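Wedholm Finds That People Given a Free Bus Ride Mostly Take It

The Wedholm regional transit office has published the results of its fare-free trial, and the main finding will startle anyone who has never been offered something for nothing. Ridership went up.

The trial covered 4 bus lines between downtown Wedholm and the suburb of Drostham, and ran for 22 weeks. The office signed up 1000 households along the lines and gave every adult in them a pass. It then asked them to keep a diary of how they got around, including trips on foot, which many of them had apparently never thought of as trips.

Bus use among the pass holders rose by a third. So far, so good for the people who had wanted the trial. Car use was supposed to fall by something similar, and the report spends eleven pages getting around to the news that it barely moved.

"We expected the bus trips to replace car trips," said Abelardo Cuadros, who led the study for the consulting firm Pleria. "What they mostly replaced was walking, staying home, and getting a ride from a relative."

The relatives were not surveyed, though one imagines they are pleased.

Cuadros is careful to say that this does not make the trial a failure. Older riders went out more often and went farther. Teenagers in Drostham discovered the downtown food court and reported a very high level of satisfaction with it. Several people used the bus to get to job interviews they would otherwise have skipped, and a few of them now have jobs. Inconveniently for the model, two of those jobs are in places the bus does not go, and their holders have bought cars.

The transportation planners were hoping for a cleaner story. An earlier forecast, drawn up when the trial was being sold to the county, predicted 2000 fewer car trips a day on the Condori Bridge. The counters on the bridge found a small drop in the first month — school was out — and then a return to the usual morning crawl.

Cristian Arango, who drives the 6:40 a.m. run out of Drostham, could have told them as much. "The people in the cars can see me," he said. "They're next to me for half an hour. They know what a bus looks like." In his view the price was never the trouble. The bus sits in the same line as everyone else, and the car has a better radio.

The report gets to the same place eventually, in a section on "travel time competitiveness" near the back. It suggests a bus lane on the approach to the bridge, which would let the bus pass the drivers it hopes to win over. It also notes that the lane would have to come out of the space now used by those drivers, and moves along quickly to a chapter on shelter design.

The county will take up the findings in June. The choices on the table are to extend the free passes, to drop them, or to pay for a second study looking into why the first one came out the way it did. Pleria has said it would be available.

In the meantime the passes stay valid until the end of the month, and the 6:40 is running on its normal schedule, traffic permitting.

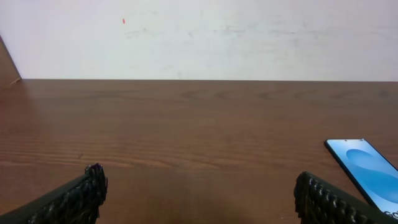 Riders who kept diaries and have not yet turned them in can leave them with any driver on the Drostham lines. Arango says he has a stack of them already and has read only the funny ones.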